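How to Reheat Leftover Noodles in a Microwave (and Which Tips to Ignore)

By Mafalda Prata
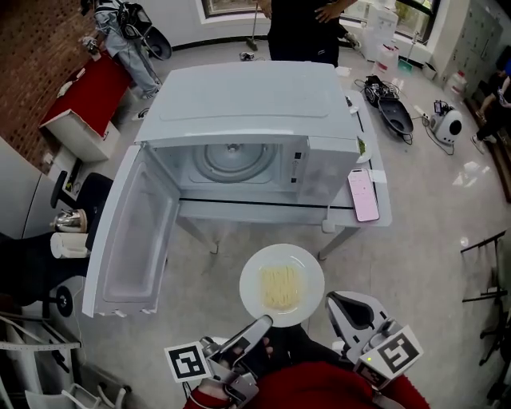 Leftover noodles have a bad reputation, and most of it comes from two minutes on full power with nothing added. I have read a lot of advice on fixing this. Much of it is copied from one site to the next by people who, I suspect, ate their noodles cold over the sink. So I spent a good part of August reheating plain cooked noodles at lunch and keeping notes. The setup is as ordinary as it gets: a white microwave with a round glass turntable, and a white plate with a modest portion of pale yellow noodles in the middle of it. No special bowl, no steaming insert. If a method only works with equipment you have to order, I don't count it as a method.

What you need

A microwave-safe plate or shallow bowl
Cooked noodles, kept in the fridge in a closed container
A tablespoon of water, broth or leftover sauce
A cover (more on this below, there is some nonsense to clear up)
A fork

Step 1. Check that the noodles are worth saving

Mine get used within a day or two of cooking. If yours smell sour, feel slimy or sat out on the counter all evening, throw them away. Reheating is not a repair job, whatever your grandmother did.

Step 2. Loosen them

Cold noodles set into the shape of whatever you stored them in. Break that block up with the fork before it goes near the oven. You will read that you should rinse them under hot water first. I tried it, and the noodles separated nicely and then tasted of hot water. If they really won't come apart, add the spoonful of liquid now, wait a minute and try again.

Step 3. Spread them out, within reason

The usual instruction is to arrange the food in a ring with a hole in the center. For a big serving I'll grant that it helps. For one small portion on a flat plate, I could not tell the difference, and the ring collapsed every time I carried it. Flatten the pile so it isn't a mound, leave the rim of the plate clear so you have something to hold, and move on.

Step 4. Add the liquid

One tablespoon for a lunch-sized portion. Two if the noodles are thick or have been in the fridge since the day before. Drizzle it over the top instead of pouring it in one spot. Oil is often recommended here. Oil makes noodles slippery, and I like it for that, but it does not make steam, and steam is what softens the dried-out ends.

Step 5. Cover loosely

A second plate turned upside down works. So does a damp paper towel, as long as it is a plain one that's labeled safe for the microwave. I also bought a vented plastic dome called the Skuko, on the strength of a review that called it life-changing. It is a lid. It kept splatter off the walls of the oven, the same as the upside-down plate, and now I have to store it. Whatever you use, leave a gap for the steam.

Step 6. Put the plate in the middle of the turntable

Open the door all the way before you pick up the plate, and make sure the glass tray is sitting properly on its hub. A plate that is too wide will catch on the walls and stop the tray from turning, so check for that before you put any food on it. My own rule is that the plate should be smaller than the tray all the way around.

Step 7. Heat in short bursts

Start with 32 seconds at medium power. Yes, that's an odd number. It was what I got the first time by hitting the wrong button, it worked, and I kept it. Stir, turning the outside noodles toward the middle, then give them another burst. Most portions need two or three. A large bowl took me 4. Your oven will be different from mine, so go by the food and don't trust anyone's exact timing, mine included.

I should mention the "noodle" preset. The Calado oven I used before this one had it, and it heated everything to the same ferocious temperature with no regard for how much was on the plate. A friend swears by the preset on her Prirklow. I have eaten at her place and remain unconvinced.

Step 8. Let it stand, then check the middle

Leave the plate covered for a minute. This is the one piece of standard advice I have no quarrel with. Heat keeps moving through the food and the steam finishes the dry bits. Stir again and check the center, which should be steaming hot. If you own a food thermometer, 165°F is the number to look for. Use a folded towel to lift the plate, and open the cover away from your face.

What about greens?

If you have vegetables to go with the noodles, keep them on a separate small plate. Leafy things need far less time and turn to string if they go in from the start. Add them for the last burst, or don't heat them at all.

If it went wrong

Hard, chewy ends: too much power or no liquid. Add another spoonful, cover, give it one more short burst.

Wet and gluey: too much liquid. Take the cover off for the last burst. It improves a little. It will not be good.

Hot outside, cold inside: you skipped the stirring.

Gone crisp on top: no cover. Some people claim to like this.

Comments on an earlier version of this page asked whether putting a mug of water in beside the plate helps. I tried it over several lunches. The noodles took longer to heat and were no softer, and I had a mug of hot water, so on those days I also had tea.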